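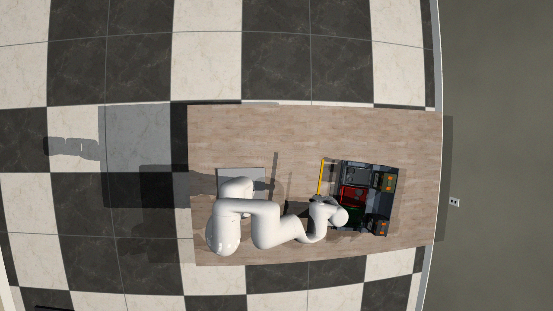
Planner notes: Hamach simulation, approach to the station

March 18, 2025 – Chia-hao Yip
2 min read

The collision checker was rerun today on the tabletop model, with the arm held low and extended toward the station. The yellow bar beside the station is now included in the planning model as a fixed obstacle. The thin rod near the mounting plate remains to be added.

Of 3,332 sampled paths, 1,848 were accepted. A further 173 exceeded the time limit and have been logged separately. Gilmar Batista has asked that the wrist margin be left unchanged until those are reviewed – the request is noted and agreed.

Open item: confirm that the red and green compartments carry separate labels in the Unico configuration file.

Related entries
Gamano: joint limit settings
Ankrah: planner time limits, July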